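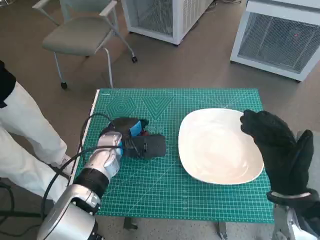
Favach has paused tabletop handling trials on its two-armed Cikico robot after the left gripper failed to release on command. The fault was logged twice in one session of 200 cycles. In both cases the controller reported the fingers as open while the motor was still drawing holding current.

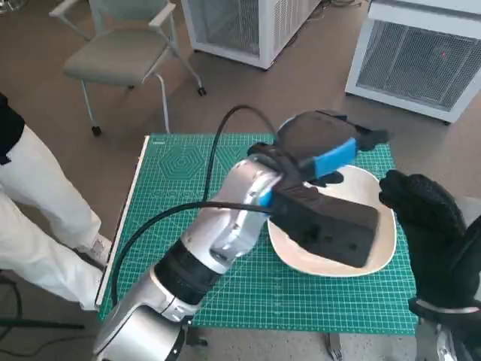
Operators ended each cycle with the stop button and backed the fingers off by hand. No injuries or damage were reported. The trial plan calls for light objects to be set down on a plate or directly on the cutting mat, with a person allowed to stand beside the table at reduced arm speed.

A first check points to the position signal from the gripper -- the cable to the hand is external and flexes with every reach. Software has not been ruled out.

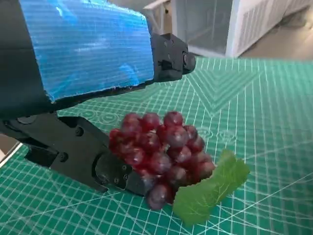

Hämäläinen, the firm that supplies the gripper drive, said in a written reply that a lost position signal should trigger a stop within 2 seconds, and that it had asked for the raw logs to find out why no stop was recorded. It advised other users to check the cable clamps and to leave the timeout at its factory setting.

Favach said the right arm is not affected. The left arm will stay limited to unloaded motion until the cable has been replaced and the cycle count repeated.

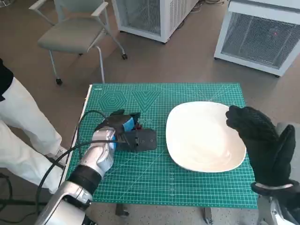 BARKONLEY, May -- A revised test procedure now requires a release check before each run. The fault report remains open.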